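雇用の数え方をめぐる町の二年間

クランドーラ市議会が企業誘致の補助金を可決したとき、提案書の一枚目に大きく書かれていたのは97という数字だった。部品メーカーのヴォントン社が市内の工業団地に進出し、97人分の雇用が生まれる。市はその見返りに固定資産税を減免し、団地に通じる道路を広げ、従業員の訓練費用の一部を負担する。反対票を投じた議員は2人だけだった。

その一人がイスラ・アシュビー議員である。工場が来ることに反対だったわけではない、と本人は話す。提案書のどこを読んでも、97人をいつ、誰が、どうやって確かめるのかが書かれていなかった。委員会で質問すると、担当課は「企業からの年次報告による」と答えた。報告の様式はまだ決まっていなかった。

可決から2年が過ぎた7月、初めての実績報告が議会に出された。ヴォントン社が補助対象として届け出た従業員は32人。しかもそのうち26人は、隣のジェドゥーラ地区にあった同社の旧事業所から移ってきた人たちだった。差し引きすると、市の補助金によって新しく職を得たのは6人になる。

担当課の説明は違う。ジェドゥーラは市の外にあるので、そこから移ってきた従業員は市にとっては新規の雇用にあたる。契約書にも「市内で就業する者」としか書かれておらず、前の勤務地を問う条項はない。法律の上ではその通りで、アシュビー議員もこの点は争っていない。

困ったのはジェドゥーラの側だった。旧事業所が閉じたあと、昼どきに工員が通っていた食堂は営業を夕方からに切り替え、事業所前のバス停は路線の見直しで廃止された。移った26人の多くは住まいを変えず、車でクランドーラまで通っている。住民税は今もジェドゥーラに入るが、事業所にかかっていた税は入らなくなった。二つの自治体を合わせて見れば、増えた職は少なく、減免した税の分だけ公の収入が減ったことになる。

フレディ・ワランガさんは、その26人の一人である。旧事業所では検査の仕事をしていて、今も同じ仕事をしている。時給は変わらない。通勤にかかる時間は長くなったが、会社からはガソリン代が出る。自分が「創出された雇用」として報告書に載っていることは、取材で訪ねるまで知らなかったという。

「仕事があるのはありがたい。でも、私の仕事は前からありました」

ワランガさんは工場の待遇に不満があるわけではない。新しい建物は冬に暖かく、休憩室も広くなった。気にしているのは、訓練費用の補助が何に使われたかである。旧事業所から来た人も全員が半日の講習を受けた。内容は安全靴の規則と駐車場の使い方、それに新しい勤怠システムの説明だった。市の資料では、この講習も職業訓練の時間に算入されている。

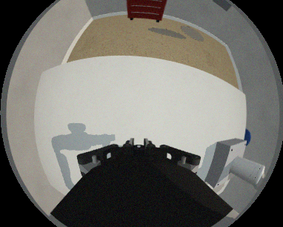 補助金の成果を測るとき、一番扱いにくいのは外注先の仕事である。提案書の97人には、工場で直接働く人のほかに、取引先に広がる「間接雇用」が含まれていた。工業団地の企業が何を作るにしても、一社で全部をまかなうことはまずない。画像の右側に見える淡い灰色の箱形の部分を例にとれば、面に開いた小さなねじ穴ひとつにも、位置を決める人、穴を開ける人、寸法を確かめる人がいておかしくない。その工程が市内の町工場に出れば市の雇用に数えられ、遠くの工場に出れば数えられない。提案書は、その割合を示さないまま、間接雇用の全体を市内のものとして足していた。

市内で金属加工を営むバウムガルト社は、進出が決まった当時、間接雇用の受け皿として名前が挙がった会社である。説明会にも呼ばれ、設備を一台増やすつもりで銀行にも相談した。その後ヴォントン社から見積もりの依頼は何度か来たが、継続した注文には至っていない。値段が合わなかった、と同社の営業担当者は言う。ヴォントン社には以前から付き合いのある加工先があり、工場の場所が変わっても取引先を変える理由はなかった。

ヴォントン社は取材に対し、書面で回答を寄せた。採用が計画を下回っているのは需要の見通しが変わったためで、増員の方針は維持している。旧事業所の集約は補助金の申請より前から検討していた。現地調達については品質と価格を見て個別に判断する。以上が回答の要点で、97人の達成時期には触れていなかった。

こうした契約は珍しいものではない。企業を呼びたい自治体は複数あり、条件を厳しくすれば隣に行かれる。担当課の職員は、交渉の席で人数の確認方法を細かく求めるのは難しかったと認める。期限と返還条項を入れた案も内部では作ったが、先方に示す前に取り下げた。議会に出た提案書に97という数字だけが残ったのは、そういう経緯による。

アシュビー議員は現在、補助金の条例に三つの項目を加えるよう求めている。過去に近隣で雇われていた人を別の欄に分けて報告すること。間接雇用は取引先の名前と発注額を添えた場合にだけ認めること。人数が計画に届かなかったときは、不足の割合に応じて減免を縮めること。最初の項目については、多数派の議員からも賛成の声が出ている。あとの二つは、取引先の情報は企業秘密にあたるという意見や、景気の悪化まで企業の責任にするのかという意見があり、審議は進んでいない。

賛成に回った議員たちにも言い分がある。団地は造成から長く空いたままで、草刈りの費用だけが毎年かかっていた。広げた道路は周辺の住民も使う。6人でも職を得た人がいるなら意味はあった、と議長は議会で述べた。これに対してアシュビー議員は、減免した税額を6で割った数字を読み上げようとしたが、持ち時間が終わった。

ジェドゥーラ地区では、空いた旧事業所の使い道が決まっていない。地区の担当者によると、倉庫として借りたいという問い合わせがあり、先方は税の減免を条件に挙げている。何人を雇う予定かと尋ねたところ、まだ答えはないという。

ワランガさんは朝の6時前に家を出る。旧事業所の前を通る道が一番近いので、今もそこを通って工場に向かっている。新しく採用された6人のうち、検査の部署に入ったのは一人で、仕事を教える役はワランガさんに回ってきた。覚えは早いそうだ。その人の訓練の時間も、次の報告書に載ることになる。

市は次の実績報告から様式を改めるとしている。前の勤務地を書く欄を設けるかどうかは、条例の審議を見て決めるという。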